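Reshma Matlala has lived with pine planks for six years, on the floor and on the table, and she is not tired of them yet. We met at her place to talk about how a small household keeps on top of its stuff. The kitchen things were still out when we sat down.

“I gave up on clearing the table completely,” she said. “It gets used all day. What I want is for everything on it to have a spot.”

She buys paper towels in multipacks and keeps the round boards stacked, with the square coasters on top of them. The cutlery goes in a wire holder, which she likes for one reason. “You can rinse it and put it straight back,” she said. 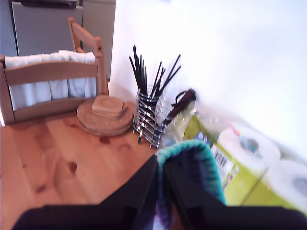

Boards, coasters and a wire cutlery holder on the pine table.

The laundry is harder. Matlala shares the chores with Dumisani Potgieter, and the two of them do not agree on socks. Potgieter would be happy to put them all in one drawer and pick two in the morning. Matlala wants them matched the day they are washed.

“I tip everything out on the floor,” she said. “A bed is too soft, things get lost in the covers. On boards you can see what you have.”
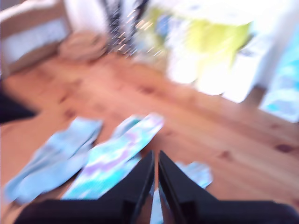
She sorts by color first and looks at patterns after that. Blue is the trouble, she said, as most of what they own is some kind of blue – pale, powder, turquoise. Potgieter once bought a pack of 100 plastic sock clips to keep pairs together in the wash. Matlala says they have used six.

“They work fine,” Potgieter said from the kitchen. “You have to remember to put them on.”

The printed ones are easier. Matlala prefers a loud sock for that reason, and said she would replace the plain ones with toucans if it were up to her.

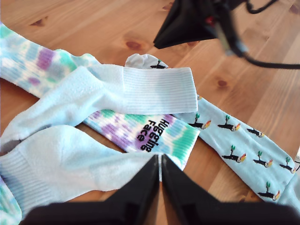 Tie-dye, pale blue and toucan-print socks on the planks.

Any sock without a partner goes into a bag by the door and gets one month. After that it becomes a dust rag. “I was soft about it before,” she said. “I had a bag with nearly 100 in it when we moved.”

The dog takes an interest in laundry too. Matlala does not chase it off, and said a sniff does no harm to a sock.
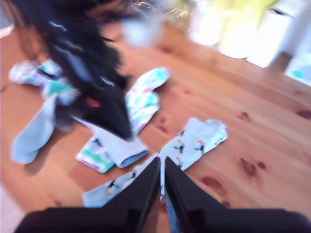 What she would change

Matlala would like a low shelf near the table for the paper towels, and a second wire holder. Potgieter would like a bigger drawer. They have not settled on either one, and the shelf will have to wait until after July.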